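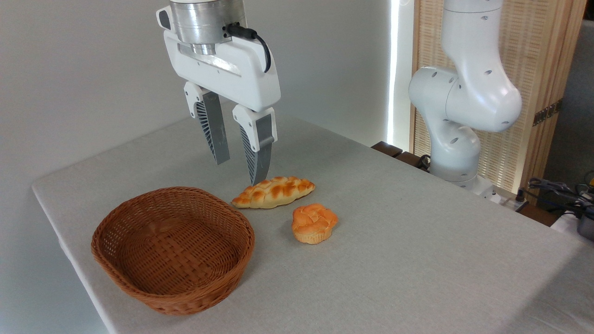 *A braided bread roll on a cloth-covered table, under a robotic gripper.*

# Horex files to change gas delivery rates for small commercial accounts in Plilen

PLILEN, 2025-07-01 – Gas distributor Horex has asked the state utility board to approve a new rate schedule for small commercial customers in its Plilen service area. The filing would raise the volumetric delivery charge by 3 percent and replace the current two-step usage tiers with a single rate per 1,000 cubic feet.

The change would apply to 579 accounts now billed under the small general service schedule. Residential and large industrial schedules are not part of the filing.

Horex is asking for the new rates to take effect with the first billing cycle in September. If the board suspends the filing for further review, the existing schedule would stay in force until a final order is issued.

## Delivery charge and gas cost

The filing covers delivery only. The cost of the gas itself appears on a separate line of the bill and is passed through without markup under an adjustment clause that is reset every quarter. Customers would see no change in that line as a result of the new schedule, although it may move on its own when the next adjustment is posted.

Under the present structure, the first block of monthly usage is billed at a higher delivery rate and all usage above the block at a lower one. The proposed single rate falls between the two. The stated increase of 3 percent is an average across the class, and the effect on a given account depends on its monthly volume. According to the company's bill impact tables, accounts with low winter use would pay slightly less than they do now, while accounts that regularly pass the first block would pay more.

The fixed monthly customer charge would not change.

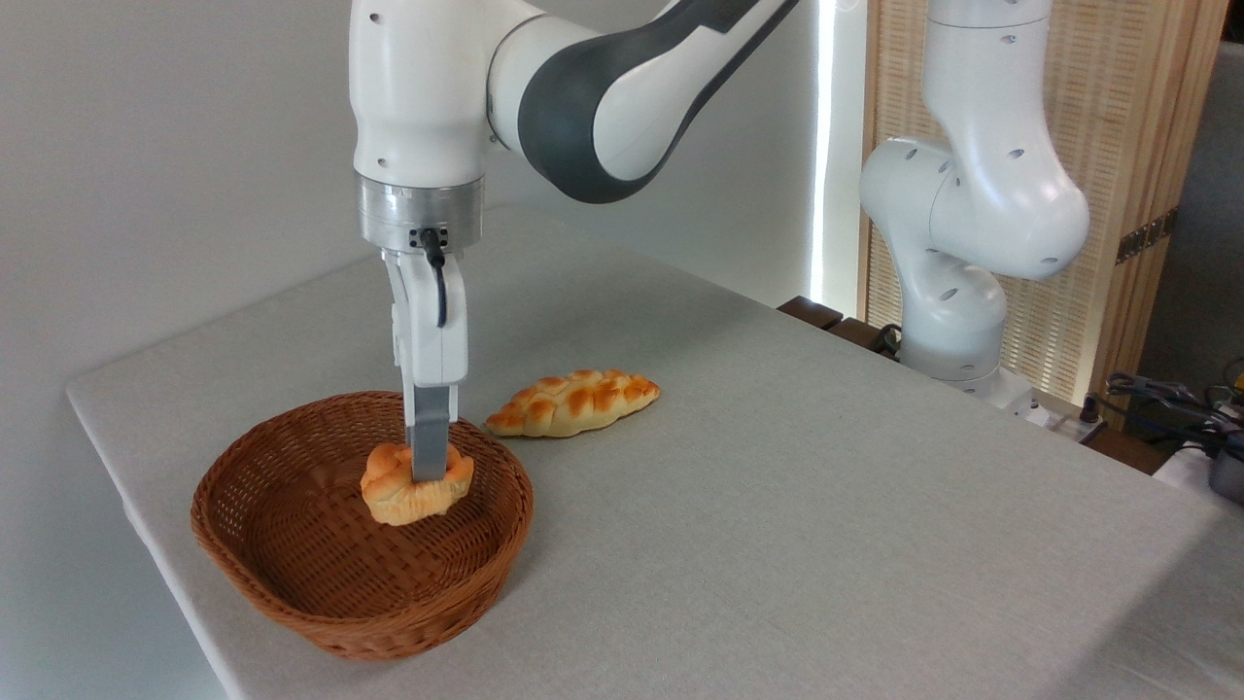

*A small bread roll in a round woven basket, with a braided loaf on the table behind it.*

## Main replacement

Horex attributes most of the requested increase to the replacement of older distribution main between the Desmet gate station and the center of Plilen. The work began under an earlier board order that allowed the company to defer the cost and seek recovery once the new line was in service. The first two segments are now operating. The third, which includes the crossing under the rail yard, is still being pressure tested and has been left out of the rate base in this filing.

The replaced line was bare steel. The new line is coated steel from the gate station to the first regulator and plastic pipe downstream of it. The company's engineering exhibit says nearly 70 percent of the small commercial load in Plilen is served from the replaced segments.

Lost and unaccounted-for gas on the old line was recovered through the quarterly adjustment. Horex states that the reduction in losses will be credited through the same clause after a full heating season of meter data is available. No estimate of the credit is given in the filing.

## Service terms

Several tariff sheets would be revised along with the rates. Meter readings taken remotely would be treated as actual readings for billing purposes, and estimated readings would be limited to two consecutive cycles. An account with a third missed reading would be scheduled for a site visit at no charge.

The minimum delivery pressure at the meter outlet would be restated in inches of water column to match the units used elsewhere in the tariff. The value itself is the same. Customers who need elevated pressure for process equipment would continue to apply under a separate rider, which the filing does not amend.

Budget billing would remain available. Plan amounts set before the effective date would be recalculated at the next scheduled review.

## Ondside accounts

Accounts in Ondside, which is supplied from the same gate station through a separate lateral, are billed under their own schedule and would keep their present rates. The filing includes a cost allocation study that assigns no part of the completed segments to the Ondside lateral. Board staff asked in a preliminary data request how shared equipment at the gate station was divided between the two areas. Horex has supplied the allocation worksheets, and staff has not yet issued a finding on them.

## Review process

Board staff will first check the filing for completeness. Once it is accepted, a period for written comments opens, followed by staff's recommendation. A hearing is held if staff or an affected customer requests one and the board grants the request.

The application, revised tariff sheets and bill impact tables are available from the board's docket office and at the Horex service counter in Plilen. Horex is required to include notice of the request with the next bill sent to each affected account. Written comments must carry the service address and be received before the comment period closes.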